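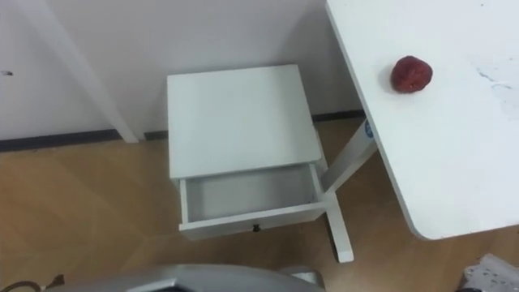
A white nightstand with its drawer partway open.

Brayan Pacheco spent 15 years as a duty lawyer at the Grevthorpe courthouse before moving to private defence work in March. He still gets to the building before eight.

"The list goes up at half past seven and I like to read it on the wall," he said. "You can get it on your phone now, but the phone version leaves out the courtroom changes."

Pacheco handled 471 first appearances in his last year as duty counsel. Most were bail matters, and many took less than ten minutes. He said the speed worried him more than the volume.

"Someone's been in a cell overnight and they're asked to agree to conditions they haven't read. A curfew, no contact, stay 100 metres from an address. Then they're back in front of the same judge because the bus stop is inside the 100 metres."

Of the clients he represented that year, 182 returned on a breach of conditions. He would like the conditions read aloud, in plain language, before anyone signs.

The Cletus Street annex, where overflow hearings are held, has no private interview room. Pacheco said lawyers there take instructions in the stairwell.

"I've raised it in writing twice. The answer was that the Valderrama wing would fix it, and the Valderrama wing hasn't got a start date."

He now shares an office with two other lawyers in the Nurholm building, across the road from the court. He takes legal aid files three mornings a week and has a fraud trial set down for the fall.

Asked whether he would go back to duty work, he said he had left his name on the relief roster.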